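Notes on lining a work surface, and on flat blanks

Dec 12, 2023

The bench lining has been up since September and I have had three messages about it, so I am writing it down once. Two of them were about the wallpaper. The third, from Luuk Dierckx, was about the cardboard, and I get to that further down.

The space is an alcove with a back wall and two short side walls, and a flat top between them. It used to be bare white board. White board shows every mark, and it throws light back up in a way that makes pale things difficult to see. Cardboard blanks in particular vanish on it. I wanted a surface with some tone, matt enough to live with under the ceiling lights, and walls that would not compete with it.

For the top I went with a grey marble pattern. I had three samples from Mikska, one plain grey, one grey with a fleck, one marbled. Plain grey was the obvious choice and I ordered it first. It looked fine for a week. After that every scuff read as an object from a distance, and I kept reaching out to pick up things that were scratches. The marbled one hides scuffs completely. 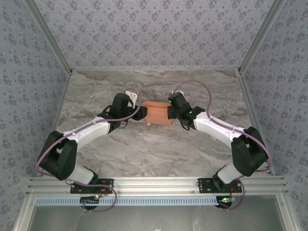

Joins are where most of the time went. Wallpaper on a flat wall is easy; wallpaper in an alcove has two inside corners, and inside corners are never square. Mine are out by 6 mm over the height on the right-hand side and by less on the left. The usual method is to wrap a narrow strip round the corner and start the next length on a fresh plumb line, overlapping the strip. With a small repeat like the blue flower clusters on the lavender-grey, the mismatch at the overlap is hard to find unless you know where it is. A large repeat would have shown it at once. I cut with a new blade for every length and still tore one, low down, where the paste had soaked in too long. The tear is patched. Soaking time on the label was 11 minutes, and I would take two off that in a warm room.

The paper is a Nurness pattern and comes in a standard roll. One roll did all three walls with enough left for a patch or two. The pattern number is on the offcut, which I have kept, and anyone who wants it can write to me. I sealed the bottom edge with a thin bead of clear sealant. The back edge was done before the sealant skinned over and it is neat. The side edges were done after a phone call and are not.

Now colour. I had assumed the walls and the top would need to be well apart in tone. In practice they are close, both greyish, and the thing that matters is whether the objects you put down are apart from both. Orange is very good. Yellow is good. Pale pink card is better than I expected. White is tolerable, with the veining behind it helping a little. Purple is the weak one: against the lavender it goes soft at the edges, and in the evening I have to look twice. 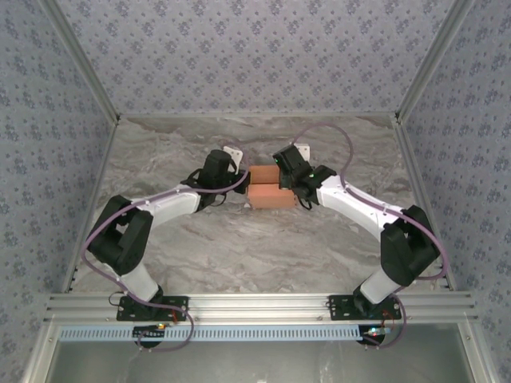

The marble pattern has direction, too. The veins drift, and if you lay the sheet with the drift running away from you the depth looks greater than it is. I laid mine that way the first time, disliked it, lifted it and turned it round. Lifting it cost me a corner. The adhesive was the repositionable sort, and in my experience that word covers one attempt.

Cleaning is a damp cloth for the top and a dry brush for the walls. I tried a damp cloth on the paper behind the door first, and the print held, but the surface went slightly shiny where I had rubbed.

On to Luuk's question, which was whether box blanks should be stored flat or made up. Flat, in every case where you have the shelf. Mine come from Brurkside in bundles of 40 and a bundle takes up very little height. Made up, the same number would fill the cupboard. The drawback is that flaps take a set. A blank that has sat at the top of the pile lifts at the corners and will not lie down again without weight on it. I turn the pile over now and then and put a board on top.

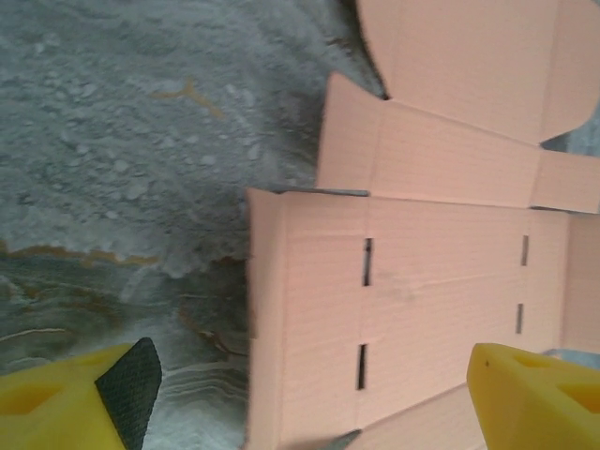 Blank laid out flat on the marbled top, slots and fold lines showing.

Before folding, run a thumb along each crease from the inside. If you skip this the panel can bend beside the crease, and the slots then sit slightly off from whatever they are meant to line up with. Thin flaps are more forgiving than the main panel.

Damp is the other thing. Corrugated card takes up moisture from the air and goes limp well before it looks any different. I keep the pile off the floor and away from the outside wall. The Lương boxes I used previously were heavier and did not mind as much, but they were also awkward to fold and the price went up twice.

Total for the lining, with the wasted plain grey sheet and the extra blades, came to £519. The plain grey sheet is still in the shed and is free to anyone who can collect it.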